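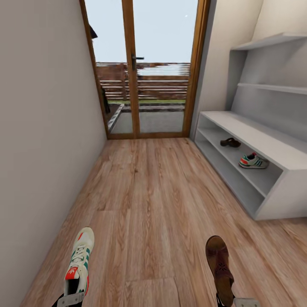

Shoe-sorting task in a simulated hallway, with one shoe in each gripper and the mates of both on the cabinet shelf.

Demonstration gathering (simulated household tasks)

Demonstration gathering is the job of collecting examples of a task being done, so that a learning system can copy it later. I've been keeping this page going for our little corner of the wiki, and I do a fair bit of the gathering myself, so forgive me if it wanders into the first person (the style guide on this wiki has never been strict!). This article covers the simulated kind, where a person drives a pair of virtual arms through a virtual home. For the real-hardware kind, see the separate article on bench collection.

Overview

One example is called an episode. It starts when the scene loads and ends when the operator presses the end button, and everything in between gets saved: what the cameras saw, where the arms were, whether each gripper was open or closed. The learning system is then trained to guess the next arm movement from the pictures and the arm positions. That's the whole idea, really, and the rest of this page is about how fiddly it gets.

Our set is called Vikby, after the first house layout we built. It holds 3,055 episodes over several chores, and 1,316 of those are shoe tasks. I am responsible for a frankly silly share of the shoes.

The shoe task

The scene is a narrow hallway with a plank floor, a glazed double door at the far end and a white shelving unit on the right. The shoes in the picture are a white sneaker with green stripes and a dark brown sandal with little stars cut into the strap, and the low cabinet has a sneaker and a sandal in it too. So you have two mismatched pairs, and the operator's job is to finish with the matching shoes side by side, toes pointing the same way.

It sounds like nothing. Try it with two flat grippers! The sneaker is forgiving, because you can pinch almost any part of it and it comes along. The sandal has a strap that likes to catch on the plates, and if you grab it too far forward the heel swings down and knocks whatever is next to it. I usually put the sandal down first to get it over with, but we ask operators to mix up the order so the system doesn't learn my habits along with the task.

Recording

We use Ukeo, a simulator front end that takes input from two hand controllers. Each controller moves one arm and the trigger closes the gripper. There's a short lag, which you stop noticing after a morning and then notice terribly again after lunch.

A recording session runs in blocks. Between episodes the scene resets itself and shifts a few things: the starting spots of the shoes, the light coming through the door, the angle of the cameras. Floor grain and wall color can change as well, although I'd leave the floor alone in your first batch. When we changed everything at once, we couldn't tell which change had thrown the system off, and we lost a whole Saturday to finding out.

Keeping and throwing out

Not every episode stays. We cut the ones where a shoe passes through a shelf (physics glitches, they happen), where the operator stops to think for too long, or where the end button is pressed before the grippers have opened. Slow but clean episodes are kept. Episodes with a fumble and a good recovery are kept too, and I'd argue they're the best ones we have! A system that has only seen perfect grabs has no clue what to do once a sandal slips.

The first shoe batch came to 802 episodes after cutting. A later review pulled out another 116 that had been labeled "matched" with one shoe facing backward. Those went into a separate folder and are still handy for testing the checker.

Labels

Each episode carries a one-line instruction, such as "put the sneakers together on the middle shelf." Early on we used the same sentence every time. Now operators write their own, within reason, and the wording is all over the place: trainers, sneakers, runners, "the white ones." I like it that way. People at home won't read from a script either.

Open problems

Two-handed timing is the big one. Most operators move one arm, stop, then move the other, and the system picks up the same stop-and-go style. The Aerts method (both controllers started on a beep) helped a little with the reach and made the placing worse. Laces are another sore spot, as ours are a stiff shape stuck to the shoe and don't behave like laces at all.

The next release, named Stulell, is planned for September and should add boots.

See also

Bench collection
Episode review
Scene resets
Gripper shapes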